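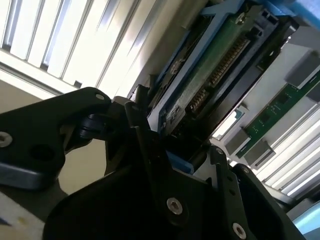

My equipment budget for the year was 3,775 dollars, and I had spent it in my head by August. The Brorkix gripper ate the first chunk, and I have no regrets, apart from the 321 for "adapter hardware," meaning screws. Then there's the question of what it should practice on. A hard drive in a blue carrier costs next to nothing secondhand, and the server around it came from the same seller. Tratar wants 1,337 for a proper test fixture — a very nice box, I'm sure. I've asked for two quotes on spare fingers instead, and both are still "being prepared." The spreadsheet stays open until they arrive.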